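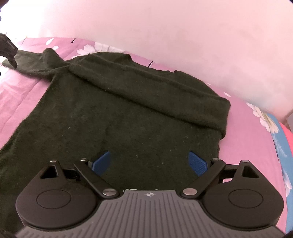 4. Setting up the textile bank (Zokdale 2-door model)

Read section 3 first if the slab isn't level. Bank wont latch on a slope.

4.1 Park the bank on the pad, doors facing the truck side. Leave room for the driver to swing both doors.

4.2 Chock all 4 feet. Bolt down if the site is open to the public after hours.

4.3 Fit the liner bag. Loops over the hooks, back ones first. Pull the neck up past the chute lip and fold it over.

4.4 Set the load cell to zero with the liner in and the doors shut. Hold ZERO until the light goes green. If it stays amber, take the liner out and start again.

4.5 Punch in the site code from your sheet. Marnargate depot is 1,126. Lirville sites are on the back page.

Note: the fill alarm comes set for household clothing. For blankets and doonas drop it one notch, they bulk up early.

CAUTION: Lock the chute before you open the doors. Keep hands out of the drum, even with the power off.

4.6 What goes in

Clean, dry clothing, any colour. Knits, sheets, towels. Shoes tied in pairs.
No carpet, no foam, no oily rags. Anything wet goes in the general bin, it will spoil the whole bag.

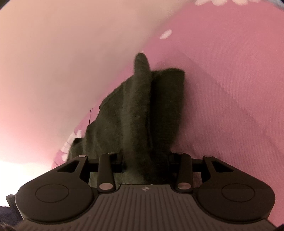
Olive-green fuzzy cloth over pink fabric.

4.7 First empty

Bags go to Bianchini for sorting. Book the pickup before the alarm goes off, not after. No Sunday runs. Write the load cell reading on the tag, then zero again with the new liner in.

Note: counter rolls over at 4,000 drops. Normal. Write it in the log and carry on.

Faults: ring Darren Holroyd at the depot. Lost keys, Italo Galli. Have teh serial number handy, it's inside the left door.

Next: section 5, winter covers (fit by February if you're up north, ignore if the bank is under a roof).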